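Benedek Fodor
10月23日

想写一写最近在做的事：用手拿着夹爪，给机器人示范怎么收拾桌子。中文不是我的母语，写得慢，有不对的地方请大家告诉我。会分成很多条。

项目的名字叫 Konduvis。任务听起来很简单：把桌上的垃圾拿起来，放到该放的地方。纸团、包装纸、塑料袋、用过的口罩，都是普通人家里会有的东西。

我们有两种示范的办法。第一种是遥控：人坐在旁边，用手柄控制机械臂，机械臂自己去拿。第二种是手持：机械臂不在场，人直接拿着一把带相机的夹爪去做。后来练习的时候，模型看到的就是夹爪看到的画面。

去年我只做遥控。遥控的好处是动作一定是机械臂做得到的，因为就是它做的。坏处是慢，非常慢。拿一张纸巾，我要先停下来，看屏幕，再往下一点点，再停。手柄没有力的反馈，我不知道夹住了没有，只能看。

一月份我们开始用手持夹爪。第一天我就很喜欢。手指一捏，夹爪就合上，手自己知道用了多少力。同事 Britta Schmieder 做遥控比我好得多，她用了一个下午才承认手持比较快。

不过快也有快的问题。人的手太聪明了。我会不知不觉地转手腕，转到一个机械臂转不过去的角度。或者我用左手偷偷帮一下忙，把东西扶正。画面里看不出什么，可是模型学到的是一个它做不到的动作。

所以我们现在有一条规定：拿着夹爪的时候，想象自己的手腕是生锈的。这句话是 Csaba Juhász 说的，用匈牙利语说更好听，我翻译不出来。

再说一个我觉得最难的东西：薄的、轻的、软的。硬的盒子很容易，夹爪张开，靠近，合上，就拿起来了。软的东西没有固定的形状，每次放在桌上都不一样，你不能告诉机器人“抓这一边”。

扁的东西也难，例如塑料盖子。它平放在桌面上，两根手指下不去。我的做法是先把它推到桌边，让一边露出来，再从上下夹住。这个“推”也要示范得很清楚，推的速度不能变来变去。

如果盖子上面还有一个纸巾团，那就要考虑别的事情了：拿的时候要平，走的时候要慢，不然纸巾会滑下去。 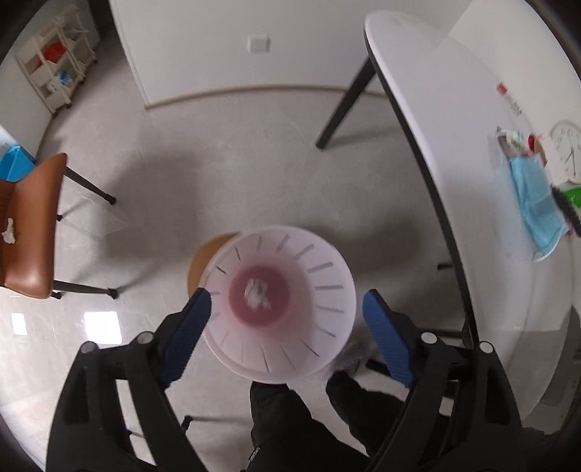

有人问我，为什么不先把纸巾拿走，再拿盖子。当然可以，我们也录这样的。但是真正收拾桌子的人经常一起拿，少走一次。我希望机器人两种都见过。

关于走路：手持的时候人是会走的，身体会跟着夹爪一起动。我刚开始时走得太快，画面晃，东西边上都糊了。Britta 教我一个办法：先走脚，后走手。听起来像学跳舞，我练了几天才习惯。

地上的东西也会进画面，椅子、鞋、架子，全部都进。以前我想把房间收拾得干干净净再录，现在不这样想了。别人家里也有椅子和鞋。只有一样我还是会管：不能有东西挡路，我摔过一次，夹爪没有坏，膝盖坏了。

说说数量。我们给这一个任务定的目标是 2000 次示范。我自己现在录了 200 次，检查的时候有 19 次不能用。不能用的原因大部分很无聊：手指挡住了相机，或者开始录的时候夹爪没有完全张开。

我把那 19 次都重新看了一遍。有一次我犹豫了，夹爪在纸团上面停了很久，然后换了一个方向。Csaba 说这样的要删，模型会学会犹豫。我说犹豫也是有用的，人看不清楚的时候就应该停。我们还没有商量出结果，文件先放在一个单独的文件夹里。

桌子怎么摆，也是一门学问。如果每次都是同样的东西在同样的位置，模型就会背答案。所以每次开始前要重新摆，东西可以靠在一起，可以叠在一起，可以压住一半。我摆的时候总是不自觉地摆得很整齐，这个习惯不好改。

我现在的办法是闭上眼睛，把东西一把倒下去，滚到哪里就是哪里。只有滚到地上的才捡回来。
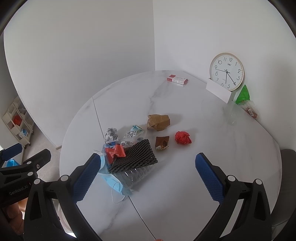

桌上的纸团、包装和口罩，还有两把夹爪。大理石花纹的桌面配白色的盒子，认边缘是个很好的考试。

两只手一起做比一只手难多了。右手去拿的时候，左手应该在哪里？人自己是不想这个问题的。可是左手的夹爪也有相机，也在录，它看到的东西也会变成数据。我现在的习惯是左手不动的时候就真的不动，停在桌子旁边，不要飘。

透明的东西要单独说。透明的包装放在白色桌面上，我自己有时候都看不出边在哪里，何况相机。遥控的时候更糟，屏幕上几乎没有。手持的时候我可以歪头看一眼，可是机器人没有我的头。所以规定再加一条：只根据夹爪能看到的去做。这一条我违反得最多。

红色的纸团是最好拿的，颜色清楚，又有厚度。我累的时候就先拿红色的。后来 Csaba 画了一张图，发现我的示范里红色的东西几乎都是第一个被拿走的。也就是说，我教了机器人一个我自己的坏习惯。现在先拿什么由抽签决定，纸条放在一个杯子里。

口罩的耳绳也值得提醒一下。夹爪如果夹的是绳子，提起来的时候口罩会转，会碰到别的东西。夹中间有褶的部分比较稳。但是我也留了几次夹绳子的，夹到哪里算哪里，真实的情况就是这样。

有人在上一条下面问遥控是不是没有用了。不是的。我们还是用遥控来做最后的部分：模型自己做，人在旁边看，它要错的时候人接过来，纠正以后再还给它。这种数据很少，可是很值钱。Britta 主要做这个，她的耐心比我好。

另外，给想自己试的朋友几个小建议。连续录不要超过九次就休息一下，手腕会累，累了动作就变小。每次开始和结束都把夹爪完全张开。指尖上的软垫要经常擦，沾了油以后薄塑料会打滑。

还有，录完马上看一遍，不要等到晚上。晚上你已经忘了当时手里的感觉，只能猜。

Surachet Chuensuk 问我能不能写一条关于标定的。可以，但是那个要画图，我的图画得比中文还差，请给我一点时间。

补充一个词的问题：中文里我应该说“夹爪”还是“夹持器”？我看论文两个都有人写。我一直说夹爪，因为短。如果在工厂里这样说很奇怪，请在下面留言。

下一次写抹布。抹布我还不会教，现在每次折出来的样子都不一样，Csaba 建议先用小一点的，明天去买。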